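Machines and Everyday Chores: A Gallery

The Erkton Center opened its public series on household automation in August. The series takes up a question that visitors to the Center ask more than any other, namely whether a machine can yet be trusted with the ordinary work of a home or a shop. This page accompanies the second part of the series, which concerns the handling of small objects on and near tables.

The short answer given by the Center's staff is that some chores are close and many are not. A machine that performs one motion all day in a fixed place has been a familiar sight in factories for decades. Clearing a table in a room where people live and work is a different matter. The objects change from day to day, the furniture is moved, and what counts as finished depends on who is asked.

For the series, the Center drew up a list of 281 chores suggested by residents and shop owners in the Menance district. Suggestions ranged from wiping a counter to closing out a bakery for the night. Each chore was then broken into the smallest actions a person would recognize, such as taking hold of a lid or setting down a cup. Readers may be surprised by how long the resulting lists are. Putting away a single tea service filled 5 pages.

Work with hand-held grippers, November series. Round table and desk organizer; a small metallic piece held at the edge of a wooden table.
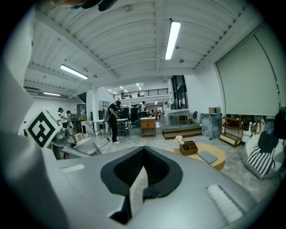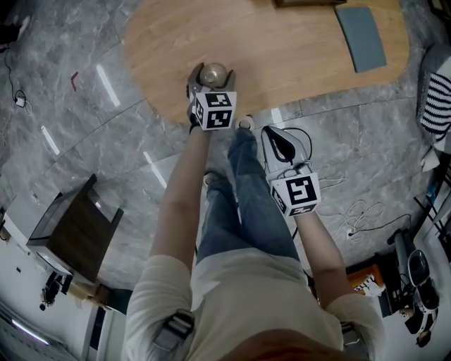 Grasping is the part of the problem on which the most progress has been made. Rigid objects of moderate size can be picked up and set down with fair reliability, provided they are not crowded together. Thin items lying flat remain difficult, as do polished surfaces and anything that bends. Cloth is the standing example. A person folding a towel corrects the fold many times without giving it any thought, and those corrections are hard to write down as instructions.

Current work therefore relies heavily on demonstration. A person carries out the chore, the motions are recorded, and a system is trained to produce similar motions in similar circumstances. The approach has clear strengths - it does not require an engineer to foresee every position of every cup. It also has limits. A system that has learned from one kitchen may do poorly in the next, and the amount of demonstration needed for a new chore is seldom known in advance.

Shop-floor chores present a somewhat different picture. Bok-nam Bang, who directs the series, has noted that a stockroom is often easier than a kitchen for the plain reason that its owner is willing to rearrange it. Shelves can be labeled and aisles kept clear. Few households would accept the same conditions, and the Center does not believe they should be asked to.

Speed is also a consideration. A chore that takes a person two minutes and a machine twenty may still be worth handing over at night or in an empty store. It is of little use at dinner time. The Center asks that visitors keep this in mind when viewing recorded demonstrations elsewhere, many of which are shown faster than they took place.

The third part of the series, prepared with the Miretier Library, will address laundry and bed making. Printed copies of the chore list are available at the front desk in the Jin Building. Groups of more than 6 are asked to write ahead before visiting.

Page last revised 11/17/21.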